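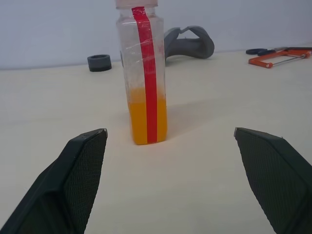 Zhuoran Xiong told me to stop thinking of teleoperation as driving and start thinking of it as handwriting: go at a speed you can keep up all afternoon, and make every letter the same way. I wrote that on a sticky note and ignored it for a whole weekend. Then I threw out most of my first batch and did it Zhuoran's way, so let me save you the weekend!

The task is pouring orange juice from a plastic bottle into a wine glass with two arms. The left arm takes the bottle and pours, the right arm looks after the glass. I'm using a pair of Gondard hand controllers (one for each arm, trigger for the gripper) and recording in Vesero, but any setup that saves the camera views together with the joint positions will do. You can do the same job with a lead-through mode, where you grab the arm and move it yourself. I like remote control better for pouring, mostly so my own hands stay out of the camera views.

Before you record anything

Dress the bottle. Clear plastic is miserable to see on a wrist camera, for you and for the policy you're going to train later. I run a strip of red tape down the front and suddenly I can tell which way the bottle is facing. Put it on while the bottle is clean and dry, and press it down well over the shoulder. Once you've picked a bottle, stick with that bottle.

Go easy on the juice. A fuller bottle starts pouring at a smaller tilt, so the fill level changes the whole motion. Start with one level, get good at it, and bring in other levels once your pours look boring.

Test the grip with plain water. Close the gripper, lift a hand's width, tilt a little, come back. If the bottle squirms in the fingers, fix it now. I had my closing force way too high at first and the walls buckled, which burped juice over the rim the second I tilted it.

Recording a pour

1. Bring the left gripper in low and wide open, with the bottle in the gap between the fingers. Get lined up before you move forward. If you correct sideways at the last moment you'll shove the bottle, and then you've taught the robot to shove bottles.

2. Close, then wait a beat. I count to 2 in my head. The pause feels silly, but it gives the recording a clear moment where the grasp is finished.

3. Lift straight up and carry the bottle over toward the glass, still upright.

4. Bring the right arm in toward the stem of the glass, fingers open. Stay away from the bowl. Glass bowls and impatient operators don't mix (ask me how I know).

5. Tilt slowly and watch the stream, not the bottle. Your wrist wants to turn in one quick flick — resist it. As the bottle empties you have to keep tipping further to keep the stream going, and the mouth wanders as you do, so you're steering the whole arm a little the entire time.

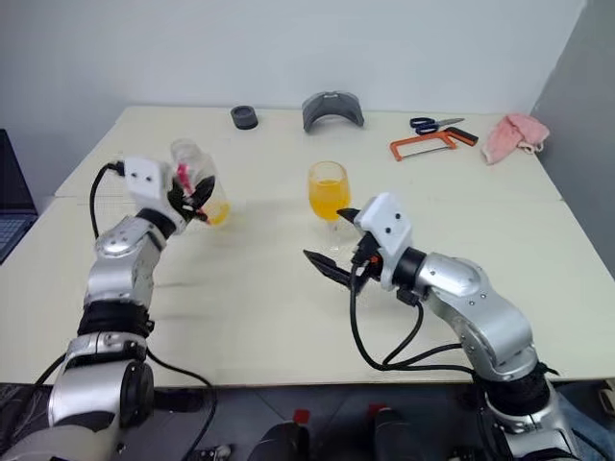
The last bit of juice is where I lose the most takes. It hangs around at the low end, the flow goes thin and dribbly, and it's so tempting to shake the bottle. Don't shake it! Decide before you start what counts as done and stop there every single time. Mine is "bowl looks two-thirds full," and whatever is left in the bottle stays in the bottle.

6. Roll the bottle back upright before you move away from the glass. Drips happen on the way out.

7. Set it down, open the fingers, back off along the same line you came in on, and stop recording once both arms are still.

Keeping the good ones

I record in sets of 5 and then get up and walk around. Past that I get sloppy, and it shows in the playback: the approach gets faster, the pause disappears, the bottle lands wherever. After each set I move the glass a bit and do the next one. The junk along the back of my table stays put for a session and gets shuffled between sessions, so the policy doesn't fall in love with my hacksaw.

Mistakes are a judgment call. If I wobble and recover smoothly, I keep it. If I crash into something, or stop halfway to scratch my nose, it goes. I delete right away, while I still remember what went wrong. My folder is at 364 pours now, and the ones I'd show anyone are mostly from the second half.

One more thing about the controllers: re-zero them whenever you put them down. Mine drift just enough that the left hand feels fine in the air and then lands low at the table.

Comments (4)

marlowe_k
Does the tape strip have to be red? I have blue painter's tape and a lot of it.

Reply from author
Blue should be fine as long as it stands out from your table and wall. Just don't switch colors halfway through!

Tess
The pause after closing fixed my grasps. I was starting the lift while the fingers were still moving and had no idea.

oldservo
I'd do the first day with water only. Juice gets sticky in places you won't find until January.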